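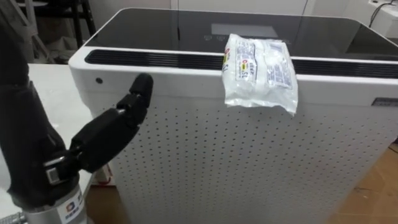 Why does a robot arm stop with a contact fault when it hasn't touched anything?

Most often the force estimate has drifted. The controller works out contact from motor current, and if something adds drag to a joint or the stored payload is wrong, the extra effort looks the same as a collision. The arm stops and waits for you to apologize.

Print this page | E-mail this page

Clearing a phantom contact fault on a Wysocka arm with a Plurau hand
By Zdzisław Głowacki
Last changed Aug 22, 2025

Search Cono help pages... Go

I wrote the first version of these notes after losing most of an afternoon to fault 525, which the Cono console describes as "Unexpected contact, distal." The manual gives it one line: "Remove the obstruction." I removed the obstruction. I removed several things that weren't the obstruction. The arm went on reaching for a bag of supplies and freezing a short way off, like a guest who can't decide whether the last cookie is spoken for.

You'll need the Cono console, the hex key that came with the hand, and someone who can stand by the stop button without looking at a phone. Allow more time than you want to.

Before you touch anything

Press the stop button and leave it pressed. Fault 525 holds the joints where they are, and it is tempting to treat a frozen arm as a safe arm. It isn't. The drives are still powered, and anyone who clears the fault from the console can restart the motion while your hand is next to the fingers. I know this because I was the one at the console, and Moser was the one with the hand. No harm done, but I bought lunch for a while.

Hang the tag on the stop button. If you can't find the tag, tape a piece of paper over it and write your name on the paper.

Step 1. Save the log

Do this first. Cono keeps the last 1,000 events and then starts eating the oldest ones, and a stalled arm writes events at a wonderful rate. Open Faults, choose Save Log, and give the file a name you'll recognize next week. "new_log_final" is already taken, several times over.

Scroll back to the first 525 and look at the line above it. You want to know which joint complained. A wrist joint points to a payload or sleeve problem. A finger joint points to the hand, so skip to Step 4.

Step 2. Look for a real obstruction

Yes, the manual gets its turn. Check along the whole arm, elbow included, for a cable pulled tight or a bracket rubbing on the casing of whatever you're working next to. Appliances with a rounded lip are especially good at catching a knuckle from below. If a finger is close to a surface, don't push it away. Open the stop only when everyone is clear, jog the arm back at the slowest speed, then press the stop again.

Step 3. Check the sleeve

This was our culprit, and I'd like those hours back. A fabric sleeve keeps dust out of the forearm, and it also creeps toward the wrist a little with every reach. When enough of it bunches up near the last joint, the joint has to work harder to turn. The controller sees the extra current and concludes that it has hit something. In a sense it has. It has hit its own shirt.

Pull the sleeve back toward the elbow until it lies without a thick fold at the wrist end. A few wrinkles are fine. Turn the wrist through its full range from the console and watch the current reading. Ours peaked at 1,459 milliamps with the sleeve bunched and went back under the limit once it was straight. Your numbers will differ with the model and the payload, so compare them with your own good log, if you were organized enough to keep one.

Step 4. Check the fingers

With the stop pressed, look at each joint for grit or a shred of plastic film. Clear packaging sheds little strips that are nearly invisible until they're wound around a pin. Use tweezers. Don't use compressed air, which moves the strip from where you can see it to where you can't.

Snug the screws at the base of the hand while you're there. Snug means snug.

Step 5. Reset the payload and zero the force estimate

In Cono, open Tool, pick the Plurau hand, and check the stored weight. Somebody may have changed it for a test and left it that way. I'm not going to say who, though he's writing this page.

Move the arm to an open area with the fingers relaxed and nothing held. Choose Zero Force and keep off the table until it finishes. Leaning on the desk while it zeroes will teach the arm that your elbow is part of gravity.

Step 6. Run one slow reach

Set the speed to the lowest setting and give it something light and dull to reach for. A lidded cup on an otherwise bare desk suits me. Skip the crinkly bags for now: they fold and slide, and if the fault comes back you won't know whether to blame the arm or the bag. Keep your person on the stop button for the whole run.
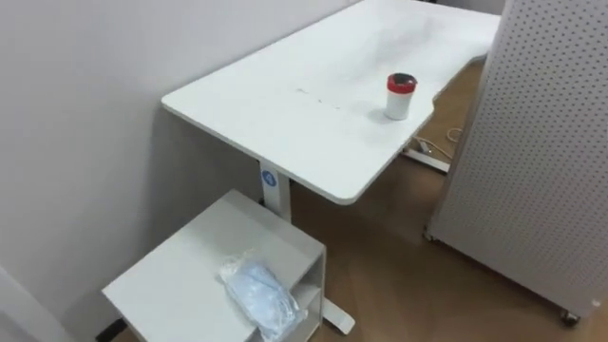

If the fault comes back

Send the saved log to Wysocka support along with the joint number and the sleeve position. They'll ask you to remove the obstruction. Tell them you have.

Please don't raise the contact limit to make the message go away. The limit on ours is set to 200 in the console's own units, and there is a slider right beside it that goes much higher. I've seen people reach for that slider at the end of a long day. It does stop the fault, and it also stops the arm from noticing a wrist or a thumb.

If you've already moved it, put it back, then start again from Step 1.

Print this page | E-mail this page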